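Agudelo's "2 visits a month" claim, does anyone buy it?
Tretilcombe Local > Council and Elections

millrace_dan
Roxana Agudelo told the Thursday meeting that our assemblyman has "abandoned" the east side and that she's there twice a month. I live on the east side. I've seen her once, outside the Groltton bus depot, for as long as it took to get her picture taken.

pkowalczyk
She knocked on my door in October. Stayed a good while too, asked about the drainage. So that's one more than you've got.

millrace_dan
In October, before a vote. Sure.

Stokivora_Sue
What bugs me is the number. She said 800 families got winter clothes through her office. The flyer says 400. Which is it? I asked her staff by email and got a link to the same flyer.

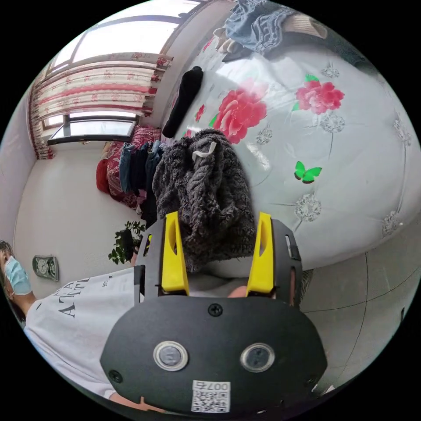

Re: the 800 number

pkowalczyk
Could be 400 households last year and 400 this year. I'm guessing, but it isn't crazy.

Stokivora_Sue
Then print that. If the assemblyman doubled a number like that you'd be all over him.

hal_in_groltton
He does it too. Remember the 40 jobs at the Cárdenas plant? I know people who applied. Still waiting to hear about job number one.

millrace_dan
Right, so the choice is a guy who never shows up and a woman who shows up with a photographer. I'm supposed to be excited?

pkowalczyk
You could go to the next meeting and ask her. They take questions from the floor.

millrace_dan
I went to the last one. They took questions on index cards and somebody picked which ones got read. Mine was about the visits. Guess.

hal_in_groltton
Mine got read, but it was about parking.

Stokivora_Sue
I've written to her office again and asked for the count by year. Will post whatever comes back.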